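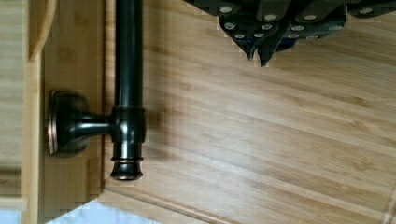
Does anybody really oil their worktop every month?

I ask after spending most of June reading care leaflets. We had the kitchen done in the spring and every surface came with its own little booklet, and every booklet assumes I have nothing else on. The Stineo one wants the wood oiled monthly "for the life of the product". Guess who sells the oil. A bottle is 34 euros and smells like a cricket bat.

I'm not against looking after things. My grandmother scrubbed her table with salt and half a lemon when she remembered to, and it outlived her. What I don't believe in is the special product. Special cloth for the hob, special spray for the tap, special wax for the handles. I put the ingredients lists next to each other one evening and two of the Fomlow sprays matched word for word. One was for "natural surfaces" and the other for "everyday surfaces". The natural one cost more.

Lefteris Karagiannis, who fitted our cupboards and has opinions, told me to wipe up spills, keep hot pans off it and forget the rest until it looks thirsty. I asked what thirsty looks like. He said I'd know. I'm not sure I would, and that is more or less my complaint about tradesmen's advice as well — it's cheap, but you can't look it up.

Then there are the guarantees. Ours from Pravar runs for 15 years, which sounds generous until you get to the part where you must keep receipts for "approved maintenance products" for all of it. Stamatia Kontogiannis, two doors up, tried to claim on hers when a corner lifted. They asked for the receipts. She had kept some. They were very sorry.

I did a small test of my own. One end of the worktop had the proper oil and the other had plain food-safe mineral oil from the chemist's. After 60 days I asked everyone who came round to tell me which end was which. Nobody could, though my sister was very sure and very wrong. Hardly science, I know, and perhaps the difference shows up in year five. If it does I'll say so.

Next on my list is the water softener man, who rang again on 2nd July and wants 981 euros to save me money.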